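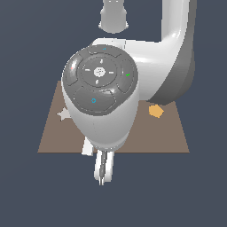 Sidwood Hand Appliqué List
Re: [sidwood] needle-turn corners driving me up the wall
14/06/2018

> Hi all, long-time reader, hardly ever post. I'm on block three of the
> Clokby sampler and my corners look chewed. Curves are fine, I love
> curves! But the minute I come to a sharp point I get a lump, and when
> I come to an inside corner I get whiskers. I've tried glue, I've tried
> starch, I've tried freezer paper on top and freezer paper underneath.
> Is it my fabric? I've been using the Coton solids because they were
> on sale. Should I just switch to fusible and be done with it?

Oh please don't switch to fusible yet! (No offense to the fusible folks, I've got a fused wall hanging in my own hallway and I like it a lot.) I went through the exact same thing with the exact same sampler, and I got so mad at block three that it lived in a drawer from March until the next winter.

First off, I don't think it's the fabric. I've used the Coton solids for years. They fray a bit more than the Ung ones, sure, but you can get a good point with them if you leave yourself enough to turn. How wide are you cutting your seam allowance? If you're trimming it way down because the pattern sheet says to, try leaving it a hair wider until you get near the point and then trim as you go. I cut mine skinny all the way around for ages and that's where most of my whiskers came from.

For the lump, here's what works for me. Stitch right up to the point and take two tiny stitches on top of each other. Then stop and trim the little flag of fabric that's sticking out from under the first side. Then fold the tip straight down, and only after that sweep the second side under. If you try to push it all under in one go you get a wad in there and no amount of poking will flatten it. I use a damp round toothpick in place of the needle for the sweeping, the wood grabs the cloth better.
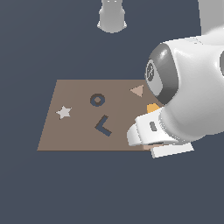
Inside corners want a snip, and I was scared of the snip for a very long time. You have to go almost to your drawn line, closer than feels safe, and you don't do it until you've sewn to within an inch or so of it. I'd practice on scraps before you go back to block three. Pick simple shapes and let each one teach you a different thing. An L-shaped piece like the dark one on the board is a lovely starter, with just the one inside corner to worry over, and the ring is good for learning to clip the edge of the hole so it'll turn smoothly. Save the star for last! Five points and five inside corners, it's the whole exam in one little patch.

Thread matters too, more than I used to think. Go as fine as you can stand and match it to the patch, never to the background. When I can't match it I go a shade darker and it sinks right in. Short lengths, too, or it gets fuzzy and starts leaving fluff in the corners.

The other thing is light. I do my points in the morning by the kitchen window and save the long easy stems for evenings in front of the TV. My stitches at night are terrible and I've given up pretending they aren't.

Which background did you go with, the plain or the print? If it's the print, tiny whiskers vanish from two feet away. Mine's the plain, of course.

Post again when you've tried a couple of scraps. And if anybody still has the Clokby correction sheet for block seven, could you send it to the list? My copy went out with the recycling and I'm nearly there.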